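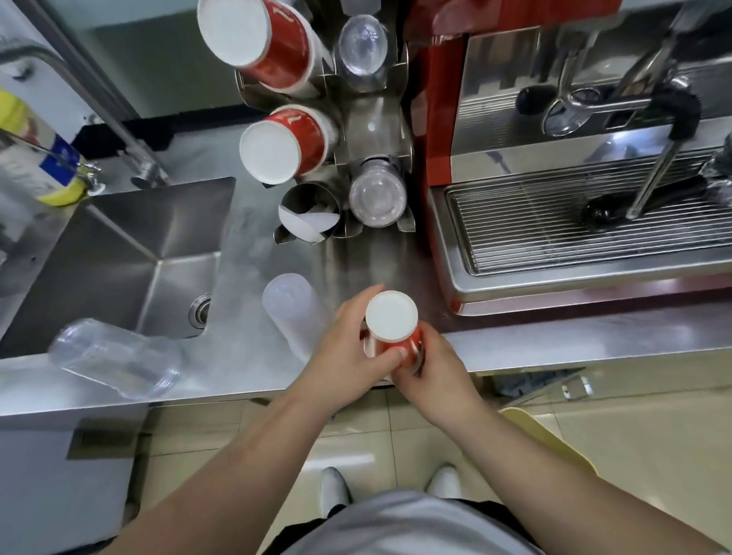

Cecilia Addo
Owner, coffee counter at Sketness
Posted 11/15/24

Hello everybody. I would like some advice before I spend money which I cannot spend twice.

I have a small coffee counter in Sketness, with one espresso machine, a sink and a steel rack for the cups, all on one worktop. Paper cups for the hot drinks, clear plastic ones for the cold. In the mornings we are two people and in the afternoon only one, and the afternoon is where I lose customers, as they see the queue and go on walking.

A supplier, Fiadzo, has offered me an arm which takes a cup from the rack, puts it under the group head and hands it over. The price is 4000 for the arm, and they say 2000 more for "installation and cell preparation". I asked what is cell preparation and got a very long brochure. My budget for the whole year is not much more than this, and the lease on my place has still 5 years to go.

My questions are these. Is the second amount normal, or should I expect it to grow? Must I change the cup rack? My cups stand upside down in it, so each one has to be turned over before it is filled. With the hands we do it without thinking — I do not know if a machine does. And the sink is directly beside the place where we prepare, should I be worried about the water?

Thank you in advance, and excuse my English where it is not right.

northquay_tom
Member

Don't bother, get a student for the afternoons. A mate of mine bought a dishwasher from a catalogue once and it was the same story with the installation.

Marit at Brusach
Regular contributor

Good evening Cecilia. We have had an arm on our counter in Brusach from August of last year, not from Fiadzo but of a similar kind, so I can tell you what we paid for and what we forgot.

The second amount is normal, but you must ask what is inside it. With us it covered fixing the arm to the worktop, one day of setting the positions and a guard on the customer side. It did not cover the electrician, nor the gripper fingers for the second cup size. Write down each cup you use, paper and plastic, every size, and send one of each to the supplier before you sign. Paper cups are quite easy. The thin plastic ones get squeezed, and when they are nested tightly two will come out together. This was our most frequent stop in the first weeks.

About the turning over: yes, it matters. An arm can do it, but it needs free space above the worktop for the wrist to rotate, and it makes every drink slower. Measure the free space between the rack and the machine before anything else. We changed to a dispenser which lets the cups drop with the opening upwards, and I wish it had been in the first budget and not in the second. If you prefer to keep your rack, ask them to show the turning with your own cups, on video at least.

For the sink, ask which parts are protected against splashing. Our supplier wanted a low screen between the tap and the arm. It is a small cost but somebody must order it — and it takes width from the worktop, so put it in the drawing.

What else I would put on the list:

Service visits. We pay per visit, and we had 11 in the first year, the most of them short.
Somebody to fill the cups, empty the drip tray and wipe the steam wand. The arm does none of it.
The landlord. Ours wanted a letter before we drilled.
A few lost days for the training of staff.

I would also ask for a rental of three months before buying. Not all of them agree to this, but ours did and took a part of the rent away from the price.

Cecilia Addo

Thank you Marit, this is very useful. I measured tonight and the space between rack and machine is narrow, so I think the rack must move or be exchanged. I will ask for the price of the dispenser and for the rental in the same letter. Did you have to close the counter while they installed?

Marit at Brusach

Two days, and the second was only for the electrician. Choose your quiet days for it, and get the dates in writing.

k_braliddale
New member

We looked at the same offer for our kiosk in Braliddale and did not take it in the end, for us the afternoon was too quiet to justify it. Count your drinks for two normal weeks, hour by hour, before you answer them. Also ask if the 2000 is with tax, in our letter it was without.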